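Firnton says its Drendham shop can have the hard drive out of any old office desktop in 63 seconds, no tools needed. The number is on the flyer and on the sign by the counter, and I have now heard it from three different people. I have been pulling drives out of dead desktops for a long time, first for money and then for neighbors, and I have never met a number like that I didn't want to argue with. So I went over in November and spent an afternoon with their drive bench.

I'll say up front that they were friendly and let me ask whatever I wanted. I still came home with more doubts than I took. Tap any picture for the larger version.

## The cage

Most of the speed claim rests on the light blue plastic. The drive stands on edge in a metal cage with a carrier handle clipped on top, and the idea is that you squeeze, lift and walk away. I believe in the squeezing. Look at what's next to it, though: a flat blue SATA cable curling out to the side, and a run of red, yellow and orange power wires coming down to the same spot. Nothing about a plastic handle makes a SATA plug let go of a drive. When I asked if unplugging was part of the 63 seconds, I got "usually."

Sheet metal like this has also taken skin off my knuckles more than once. Flyers don't mention knuckles.

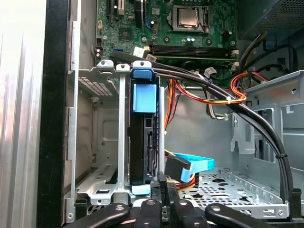 ## The drive and its blue tabs

Two tabs, one at the top of the drive and one at the bottom, with the gray plastic panel reaching off to the right. It's a tidy arrangement and I can see why people like it. My complaint is with the plastic itself. Clips are wonderful when they're new, but a desktop that has spent years under somebody's desk next to a heater is another matter, and I've had tabs snap off in my hand with the drive still sitting there. At that point your no-tools job needs a tool, plus ten minutes of bad language.

The thin dark cable by the lower end is the sort of thing I'd want dealt with first. Firnton's printed instructions have 4 steps and cables are the third. I'd make them the first, and I told them so.

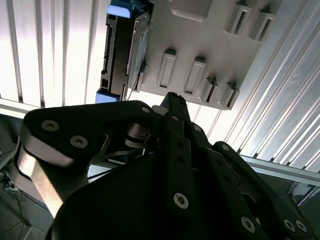 ## The board on the wall

Lurard sold them on this one, and I'd been hearing about it since I walked in. It's a square, dark board up against ribbed metal, covered in small shapes: narrow slotted holders on the left, two taller open rectangles, a box with an open front in the top right corner, a raised cross on the right side, and square pockets near the bottom. "A place for everything," I was told. Maybe so. I've owned pegboards, magnetic strips, a rolling cart with drawers and a very expensive foam insert, and every one of them was going to be a place for everything. Within a month they all held receipts and one lonely screw.

I do like the long aluminum rail along the top of the wall. It's plain stuff, and I trust plain stuff further than I trust a board with that many shapes in it.

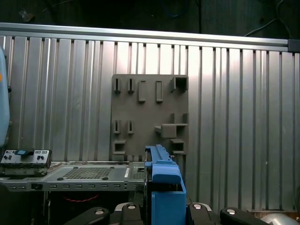
As for the bigger number, Firnton says it handled 3,000 desktops last year. I asked how many of those gave up their drives inside 63 seconds and how many went into the pile for later. They didn't have that split. I'm not accusing anyone of anything, but a shop that can time a job down to the second ought to be able to tell me how often the job goes wrong.

They also told me Veres, across town, takes twice as long. I called Veres. Veres says it has never timed it and doesn't plan to, and I warmed to them right away.

If you're bringing an old machine to either place, copy your files off first and ask what happens to the drive once it's out. I'd care about that answer a lot more than the minute. Firnton has promised to send me the missing split, and I'll add it to this page if it shows up.

*Text by Marisol Orozco*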